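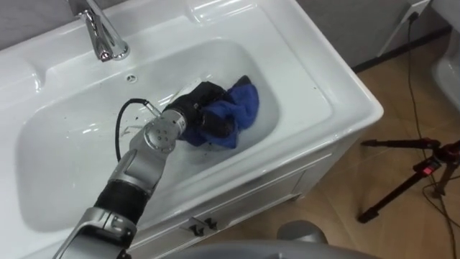 Sink wiping: how do you label the start of a wipe?
Citlali Zepeda
Jun 21, 2018
We are collecting demonstrations for wiping a washbasin and I have a question about segmentation. Our target is 300 episodes, and the two people who label them do not agree where "grasp" finishes and "wipe" begins. When the cloth is bunched in the bowl and part of it wraps over the fingers, one labeler writes "grasp" and the other already writes "wipe". I prefer to cut at the first contact between cloth and ceramic, but on white ceramic with reflections the contact is difficult to see from the head view.

The second difficulty is the side wall. With the cloth pushed against the left inner edge of the bowl, is it a new segment or the same wipe? At the moment we keep it as the same one. 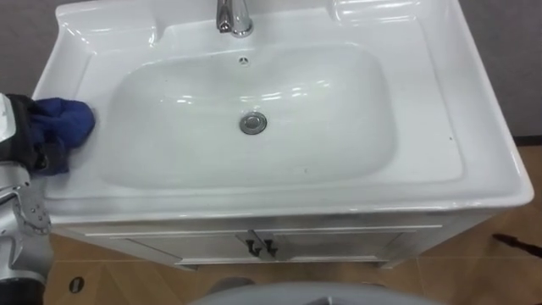 Tharun Kamath
I would not cut by contact at all. Cut by motion of the wrist. We tried contact labels in November on the Clavlow set and had to redo 12 episodes, as every person saw the contact in a different moment. For the side wall I would make a new segment — the direction of the force is different, and the policy should know it.

Macario Cortés
I disagree with Tharun about the wrist. A person who teleoperates makes small corrections all the time, and then you get 10 segments for one wipe. Do you have a side camera? It helps more than any rule.

Citlali Zepeda
Yes, we have fixed views too. I attach one. 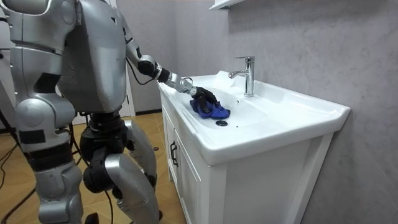 Side view, cloth on the left slope of the bowl, next to the drain.

Macario Cortés
Then label from this view and use the head view only for checking. The slope is much easier to judge.

Tharun Kamath
Easier, yes, but the policy does not receive the side view. You would be labeling something it can not see. And what do you do with the rim? Is it part of the task?

Citlali Zepeda
The rim is part of it. We have 6 episodes with the rim so far and I am not sure they belong in the same class. 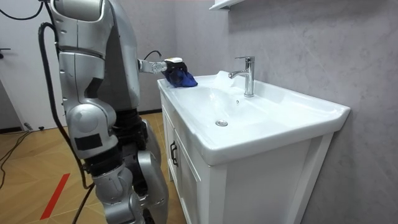
Cloth on the left rim, near the back corner.

Yesenia Cervantes
Separate class, please. Rim and bowl need a different arm posture, and if you mix them you will look for the error in the wrong place later. Merging two classes afterwards is one line of code.

Citlali Zepeda
Thank you, I will separate the rim. For the start of the wipe I will label one batch by wrist and one by side view, and post the agreement between labelers when I have it.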